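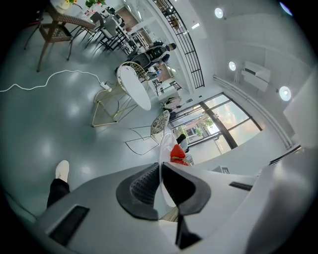

According to Jolán Antal, the cost of picking a punnet of strawberries has risen faster than the price shops are willing to pay for it, and a good crop alone will not close the gap. The remark was made at the Flallodlow growers' meeting, where the opening date and terms of this year's soft fruit market were agreed.

The market will move from the old goods yard to the covered hall on Finow Road, and will open its doors to trade buyers at 5.30am and to the public from 8am. Stallholders will be able to unload under cover for the first time, and cold storage will be shared between all growers holding a season pitch.

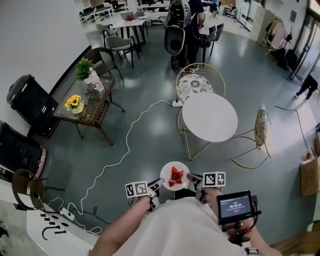 Growers agree new terms for Flallodlow fruit market
By Miklós Erdős, Food and Farming
Flallodlow | 4-minute read

Growers supplying the Flallodlow soft fruit market have accepted new terms on pitch fees, grading and storage, bringing to an end a discussion that began last autumn. The terms will apply from May until the close of the season and will be looked at again in November.

Under the agreement, a season pitch will cost 1,430 euros, payable in two parts. The first is due before the market opens and the second at the end of June. Growers who take a pitch for part of the season will pay by the week, and may share it with one other grower provided that both names are shown on the stall.

The fee includes use of the cold store, which was previously charged by the crate. Several of the smaller holdings had argued that the crate charge fell most heavily on those with late varieties, who need to keep fruit overnight more often than growers with an early crop. The larger holdings had preferred the former arrangement, and the final figure is lower than the one first put forward.

The Bognár farm, which has the largest area of strawberries under cover in the district, voted in favour. In a written statement the farm said that it had hoped for a longer agreement but considered the terms workable for one season. It expects to bring its first fruit to market in the second half of May – slightly later than last year, after a cold March held back the young plants.

Grading was the more difficult matter. The market has until now used its own three grades, which differ from those used by most shops. Buyers have said that this makes prices hard to compare, and a number of them have been checking crates again on arrival. From this season the market will use two grades only. Fruit in the first must be whole, evenly coloured and with the green top attached. Fruit in the second may vary in size and shape but must be sound.

Fruit that meets neither grade may still be sold for jam and juice, in separate crates and from a separate counter. The counter will open at 10am, once the main trade is over. The juice maker Floteo has agreed to take unsold jam fruit from the counter on weekday afternoons at a price fixed for the season. The price has not been published.

Growers at the meeting raised concerns about the time needed to sort fruit to the new standard during the busiest weeks. The market office replied that the number of grades was being reduced and that a printed guide would be sent to every pitch holder before opening. It accepted that the guide should be available in more than one language, as many pickers in the district come from abroad for the season.

Labour remains the largest single cost for most holdings. Picking is paid partly by the hour and partly by weight, and more than 30 growers have signed a letter asking the district to help with seasonal housing. Rooms in Flallodlow itself are scarce in June, when visitors arrive for the lakes, and some pickers travel a long way each morning. The district has acknowledged the letter and is expected to reply before the summer.

Members of the public will notice few changes apart from the new address. Retail stalls will continue to sell by the punnet and by the kilogram, and prices must be clearly shown. Customers may bring their own containers, which will be weighed empty on request. The bus stop on Finow Road is served from 7.10am, and parking at the hall will be free until noon.

The move has not been welcomed by everyone. Shopkeepers near the goods yard have said that the market brought them a large share of their early trade, and have asked for a small weekly stall to remain on the old site. The market office has said that it has no objection in principle – the matter depends on access to the yard, where drainage work is due to begin in the spring.

Early varieties will be on sale first, followed by the main crop in June. Raspberries and currants are expected from the end of that month, and blackberries from late July if the weather allows.

Applications for season pitches can be collected from the market office between 9am and 1pm. Growers who held a pitch last year have first refusal on one of the same size, and should confirm in writing by the end of April. Remaining pitches will be offered in order of application.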